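May 25, 2020

Fourth week of teaching by hand on the Restdale job. A few notes for anyone doing the same kind of work.

1/ We started with remote control. Tekle Chala drove the arm from a desk with two joysticks and a screen. He got 4 usable runs in his first hour. He is a good driver – the lag is what gets you.

2/ Then we switched to the hand-held gripper. You pick it up, squeeze, and do the task yourself in a real room. Same hour, same task, 19 usable runs.

3/ The task is tidying a table into a box. Bottles, brushes, whatever is lying there. It sounds simple until you try to do it with two fingers and no wrist feel.

4/ Things I had to unlearn: I reach fast and slow down late. The policy copies that and knocks things over. Now I slow down a hand's width before contact and keep that pace until the fingers close.

5/ I also used to fix a bad grasp by shaking the tool a little. Don't. If the grasp is bad, put the object down, open, and start over. A clean second try is fine in the data. Shaking teaches shaking.

6/ Bottles on their sides are harder than bottles standing up. Go across the body and stay away from the trigger on spray bottles.

7/ Brushes: grab the body and lift straight up before you turn toward the box. Early on I turned while lifting and dragged the end along the table every time.

8/ We still use remote control for the last part of training. The arm can't reach everywhere a person can, and I was recording moves it had no way to make. Tekle catches those and sends me a list.

9/ Move the box between runs. I left it in one spot for a whole day of recording and the arm learned the spot. Put the box somewhere else and it dropped everything on bare table.

10/ Breaks matter. I stop after 30 runs. Past that my wrist gets tired and the paths start to sag, which you can see in the plots before you feel it.

11/ Grewal asked whether they should buy a second arm or a second hand tool. For this kind of task I'd get the hand tool and find another person to hold it. Different people reach differently and the policy needs to see that.

12/ Next up is the same task with the box half full. I'll post the numbers when we have them.

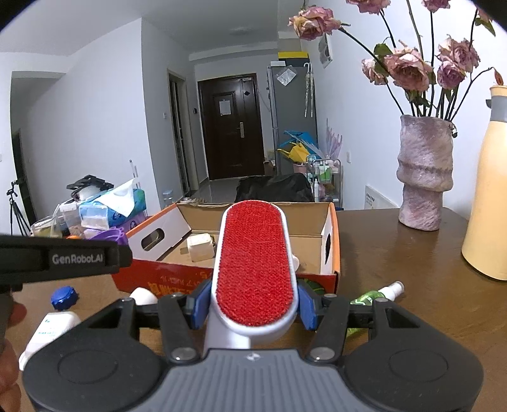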